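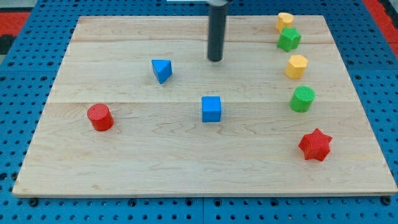

Balia sings its way to a new hall floor

The old maple floor at Gajewski Hall in Balia is coming back, and the village choir is to thank for it. On Monday evening the singers handed over the last of the money needed to repair the dance floor, which has been closed to anything livelier than a whist drive for the past two winters.

And what an evening it was! All 400 tickets had gone by lunchtime, people stood along the back wall beside the coat racks, and the choir from Vedness came over by coach to join in for the second half. By the time everyone got to the closing number you could hear it from the bus stop across the green (we checked).

Hanna Mazurek has led the choir for nine years and grew up two streets away. She learned to waltz in the hall when she was six, standing on her grandfather's shoes.

"I have wanted this for so long that I keep looking at the bank statement to see if it's real," she said. "People who haven't set foot in here since their own wedding reception bought tickets. One woman sent us a cheque from Canada with a note saying the floor had been kind to her knees."

The trouble began with a leaking pipe under the kitchen passage. Water crept beneath the boards nearest the stage, and by the time anyone noticed the dip, a good part of that end had lifted and cupped. A temporary covering went down, the tea dances moved to the school dining room, and the Gralance folk group, who used to come every other Friday, found a home elsewhere. They are already booked in again for the autumn.

The work will be done by Damian Wieczorek, a joiner from Vedness who also repaired the hall's front doors. He has been over every board on his hands and knees and is delighted with what he found. Most of the maple is sound. It will be lifted, numbered in chalk, dried slowly and put back in the same order, with new boards let in only at the stage end.

"It's a beautiful floor," he said. "Whoever laid it took their time. The boards run tight all the way to the walls, and the grain is so quiet you have to get down close to enjoy it. I'd have been sad to see it go in a skip."

Maple has long been a favourite for dance halls and gymnasiums. It is hard and pale, it wears evenly, and it doesn't splinter easily under heels. Mr Wieczorek is going to sand as lightly as he can so there is plenty of life left in the wood for whoever does the job next. The new boards will look lighter than the old ones at first — he reckons it will be a few summers before they match, and he rather likes the idea that people will be able to find the join until then.

There is a good surprise under the floor, too. When the first few boards came up for inspection, he found a bundle of dance cards tucked between the joists, tied with tape and perfectly readable. One belonged to a young lady who had promised every single polka to the same partner. The cards are going on show in the entrance once they have been cleaned, and the choir would love to hear from any family who recognises a name.

Singers aren't the only ones who have pitched in. The Balia primary school ran a sponsored hop, the bakery gave up its Saturday takings, and the oldest donor, who is 93, turned up with a jam jar of coins and asked for the first foxtrot in return. Hanna has promised it to him.

Lifting starts in April, as soon as the weather is mild enough to leave the side doors open for air. The hall will be shut while the sanding and oiling are under way, but the small meeting room stays in use throughout, with its own entrance from the car park. Toddler group, the sewing circle and the Tuesday language class carry on at their usual times. The library van will stop outside the school for the time being.

A reopening dance is being planned with a live band, and there will be a beginners' hour in the afternoon for anyone who is rusty or has never tried. Soft soles only for the first week, please, while the oil hardens!

Anyone with photographs of dances at the hall, from any year, can leave copies at the bakery counter in an envelope marked with their name and address. Originals will be scanned and returned.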